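Womitz – shop and kitchen chores, recorded by hand

README for the November release

What this is

Womitz is a set of short recordings of people doing ordinary chores with hand-held grippers, so that a robot arm with the same kind of jaws can try to learn them. We care about one question: can a machine do the boring work of a home or a small shop yet? Our answer so far is "some of it, sometimes", and we think that is a pretty exciting place to be!

The release holds 1767 recordings across 6 chore groups. The fridge and cabinet group is our favorite, and it is also the one that gives the arms the most trouble.
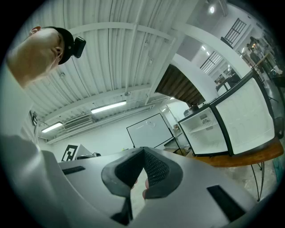 A door sounds like the easiest thing in the world until you try it with two rubber fingers. You have to find the edge, get a grip on it, pull along a curve and let go at the right moment. People do all of that without thinking, and they change their minds halfway through (you will notice plenty of second tries in the data, and we left them in on purpose). Vimala Rai ran our first door trials on the Plollden arm, and it did well on doors it had seen before. On a new door it often pulled straight back and lost its grip.

What works today

Wiping a flat counter. Putting cups on an open shelf. Opening a known door, if the arm starts in front of it.

What doesn't yet

Anything big and shiny. Anything that needs two arms to agree on who is pulling. Cloth – we keep trying, and we keep picking up the tablecloth too.

Two-handed work is where we would love help. The Suvarna folder has 800 recordings with a gripper in each hand, and the timing between the hands is the interesting part.

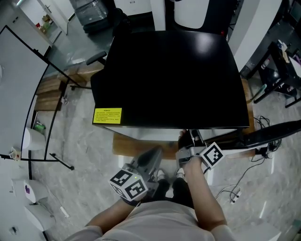 Two-handed work on a large black box, right gripper at the lower front edge.

Known problems

Reflections on glossy surfaces can throw off the tracking, so check the pose file before you train on those. Five recordings in the Suvarna folder have the left and right labels swapped. Fadime Ağca is fixing them for the next release.

Folder names follow the chore, then the room, then a running number. Failed tries end in "_f". Please don't throw them out before you've looked at a few!

Using it

Free for research and teaching. If you train something on it, tell us which chore it got wrong first. Write to the Herkico data desk or open an issue.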